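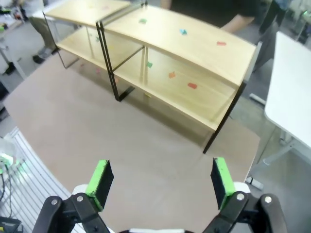
What does Kokari do?
Kokari inspects and lists restaurants in Jellville and publishes the results in a dining guide that is free to read.

Search restaurants, streets, dishes
Search

About Kokari
Updated March — by Nermina Shehu

Kokari is a restaurant guide covering the city of Jellville and the four townships on its north side. The current edition lists 103 places to eat. Each listing gives the address, opening hours, price band, type of kitchen, seating arrangement and a short written assessment. Star ratings are not used. A listing carries one of three marks: Recommended, Listed or Under Review.

The guide was started by Yae Nakajima as a printed sheet of lunch counters near the rail depot. The first sheet had 21 entries. It moved online when the reprint costs passed what the advertising brought in, and advertising from restaurants was dropped at the same time. Income now comes from reader subscriptions to the monthly bulletin and from licensing the listings data to hotels and map publishers.

How places are assessed

A restaurant must have been open for 68 days before a first visit. Two reviewers go separately, at different times of day, and order from the standard menu. They book under their own names or walk in. Kokari pays the full bill, including tip. Meals offered free of charge are declined, and if a dish is sent out unasked it is noted in the report and left out of the assessment.

Reports are filed on a fixed form. The form covers food, service, noise at the table, accuracy of the menu, and whether the final check matched the posted prices. Where the two reports disagree on the mark, a third visit is made by the editor. Street stands and food trucks go through the same process, with the seating section left blank.

Price bands are worked out from one main dish and one non-alcoholic drink per person, before tax. Bands are recalculated each March. A restaurant that changes its prices between recalculations keeps its old band, but the listing shows the date of the last menu received.

Two recent entries show how the marks work. Cinska, on the canal side, moved from Under Review to Recommended after its kitchen went to a shorter evening menu. Onishi has been split into two listings — the noodle counter on the ground floor and the dining room upstairs have separate kitchens and separate hours, and readers were arriving at the wrong one.

Who works here

Yae Nakajima is the founder and sets the assessment form. Nermina Shehu is the editor and signs off every listing before publication. Reviewers work part time and are not named on individual reports. No reviewer may hold an interest in a restaurant, bar or food supplier within the coverage area.

Corrections

Owners may report errors of fact such as hours, phone numbers or a change of address. These are checked and updated within four working days. Requests to change a written assessment are kept on file and read before the next visit. Closed restaurants stay in the archive with the closing month shown.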